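Notes for week 2 - how trees make wood, and why it matters to us

Welcome back, everyone! Last week was all names and leaves, so today we get to go inside the trunk, my favourite part of the whole course. Bring the hand lens if you have one. If not, there's a box of them by the door (please put them back, we lost two in November).

## Where growth happens

A tree gets taller only at its tips. If you hammer a nail into a trunk at chest height and come back in thirty years, the nail is still at chest height, though it may well have been swallowed up. Thickening is a separate job, done by the **cambium**, a sheath of living cells just under the bark. It's so thin you need a microscope to see it properly, and yet it makes every bit of timber we use. Cells it makes on the inside become wood; cells on the outside become inner bark, which carries sugars down from the leaves.

## Rings

In places with a proper winter, the cambium works in bursts. Spring cells are wide with thin walls, good for moving a lot of water quickly. Later in the season they come out narrower and thicker. Then everything stops until the next spring, and the line between the two is what we call a ring.

How clear that line is depends on the species:

- **Ring-porous** (oak, ash): big spring pores you can see with the naked eye. Lovely to start on.
- **Diffuse-porous** (maple, beech, birch): small pores spread evenly through the ring. You'll want the lens, and a bit of patience.
- **Conifers**: no pores at all, but often a strong dark band of late wood.

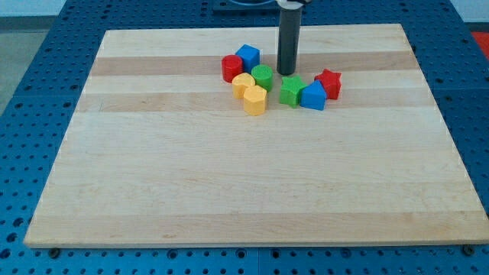 Counting is easiest on a clean end-grain cut. Sand it, wet it lightly, and mark every tenth ring in pencil as you go. Sinéad Doherty's oak section from Bovholm has a ring she has matched to 1428, worked out by overlapping samples from old roof beams, and I still get a shiver looking at it! We'll pass round her drawings in the second half.

## Sapwood and heartwood

The outer rings still carry water and hold living cells. That's **sapwood**. Further in, the tree shuts the cells down and often fills them with resins, tannins and other stuff that fungi and insects dislike. That's **heartwood**. In yew the change of colour is dramatic. In other trees you can barely find it, and colour alone is a poor guide to strength.

## Knots

A knot is the base of a branch that the trunk has grown around. If the branch was alive, its fibres are joined to the trunk and the knot stays put. If it was dead, the trunk simply closed over it, bark and all - those are the ones that drop out of old floorboards.

## Before next time

1. Read the Acharya chapter on water movement, skipping the equations unless you like them.
2. Find one stump or log end and count as far in as you can. Note where the rings go narrow.
3. Have a guess at the cause (drought, shade, caterpillars, a neighbour that grew too close) and write it down before you look anything up.

Stumps with missing middles are fine. Half a record is still a record, so bring whatever you get.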